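Unit 4 handout: setting up the gripper on the Bora cell

Read this before the lab. You will set up the simulated Bora cell from a clean start, then look after it for the rest of the term. Each group keeps its own copy of the log.

## Start position

Load the kitchen counter layout and leave the arm's base where it is. Bring the wrist in over the counter with the gripper pointing down and the fingers open. The work item is the small green branch-shaped piece on the stone. Put the gap between the fingers over it before you touch any other setting.
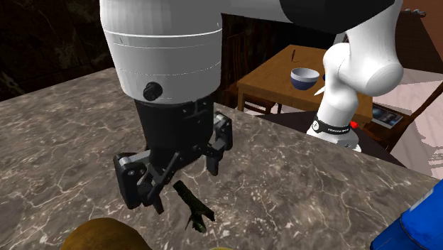 *Render: Leilani Baptiste, Brollodura Robotics Lab*

Check the following and write the values in the log:

- tool frame set to the gripper, not the bare wrist
- both finger pads clear of the counter at the lowest point of travel
- solver limit at 2,000 steps per grasp attempt
- nothing else within reach of the open fingers – the items near the corners of the counter stay put

If the arm moves when you load the layout, the saved joint file is from last year. Ask Ansel Ambrose for the current one.

## Closing on the item

Close slowly, in position mode first. Switch to force mode only after both fingers report contact. For this item, 84 percent of full closing travel is the starting value. Adjust it in small steps and log each change.

Now go to the wrist view. A good hold on a forked piece has the stem down between the fingers, low and near the base bar, with the prongs free. A grip across the fork is scored as a miss, even if the piece stays in.
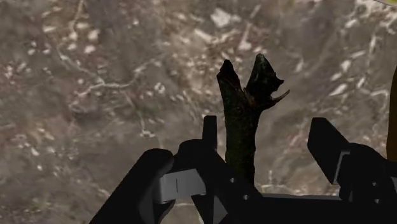

## Upkeep

Simulated hardware does not wear, but the files that describe it drift as people edit them. Do these at the start of every lab:

1. Compare the finger model with the master copy. The master has 1,064 lines.
2. Reset the contact friction to the Grecu defaults.
3. Run the open and close cycle 2 times with no item loaded and watch for a finger that lags.

A lagging finger is usually a linkage joint with the wrong damping value. Fix the value in the model file and reload. Do not raise the motor force to hide it.

Logs go to Birdie Rosenthal by 4 p.m. on lab day.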